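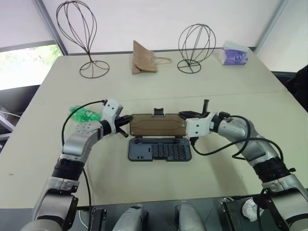 Bit Cases, Small Lids and Two-Arm Machines

Workshop Tips, page 3
by Paweena Panyasiri
9/10/18

Closing a screwdriver bit case takes a person a second or two. For a pair of robot arms it is a fair test of whether machines are ready for bench chores, and the short answer is that they are ready for parts of it. The notes below cover what to expect from a two-arm setup at the bench and how to lay out the work so the arms have a chance. Most of the same advice helps anyone with stiff hands.

1. Treat the lid as a separate job

A hinged lid moves on an arc. A gripper that pulls in a straight line will drag the whole case across the table, or twist the hinge. Two arms do better than one: one finger set holds a side of the lid while the other touches or steadies the opposite edge. With a single arm, put a strip of rubber shelf liner under the case. A light case will slide on smooth laminate with very little push.

2. Know what the latch wants

Small latch tabs are made for a fingertip. A two-finger gripper can press one down if it comes in square, but it has no good way to feel the click. Programs that only check the position of the arm will report a closed case when the latch is sitting on top of its catch. Lift the case by the lid edge, one inch, over the table. If the lid stays put, the latch took.

3. Put back the bits yourself, for now

Seating a bit in a slot is the hard part. The shank is narrow, the fit is tight, and a bit that leans a few degrees will jam. At the Goltham shop we ran 400 bit placements with a two-arm bench unit over September. It seated 157 without help. The misses were mainly bits gripped off center, and the arms had no second plan when a bit stuck. A person sorts the same tray with no misses worth writing down.

What did work was picking bits out. If the tray is open flat and the slots are evenly spaced, removal is close to reliable, and it makes a decent first task.

4. Leave room for the elbows

People clear enough space for the tool and forget the arm behind it. Each forearm sweeps a good deal of table as it turns, and cable loops on the outside of the arm sweep more. Tall light things are the first to go over. Wire stands, tissue boxes and paper bags can stay on the table if they are lined up along the far edge. Anything beside the gripper should be moved, crumpled plastic included, which catches on a finger and travels with it.

5. Mind the window

Daylight from one side changes all morning. A camera that finds a dark tray at 9:00 may lose the slots by noon, black on dark gray being poor contrast to begin with. Pull the shade fully down and use a lamp, or put a dab of white paint beside each row of slots. The paint is cheaper and helps people too.

6. Thin plastic lids crack

Set the grip force low and raise it in small steps. Hold the lid near the hinge side of its edge if the fingers will fit there. Kirnitz grippers come set too strong for this work in our experience — turn the force down before the first run, and replace the finger pads when they go shiny.

7. Chores ranked by how they went for us

Fetching a closed case from a marked spot: good.
Opening a lid with two arms: good, if slow.
Wiping a clear bench: fair.
Closing and latching: fair.
Returning bits to slots: poor.
Sorting a drawer of mixed hardware: not yet worth the setup time.

The bench unit in the Wattanapong annex was given the same list with 13 cases of different makes and came out in the same order, apart from wiping, where it did worse on the rough tables.

8. If you are buying a case for machine use

Look for a wide flat lid edge, a latch that sticks up clear of the lid, and slots with a beveled mouth. Avoid soft hinges that let the lid fall back. A lid that stands up on its own leaves both grippers free.

Next page: Nodcombe drawer dividers, cutting and fitting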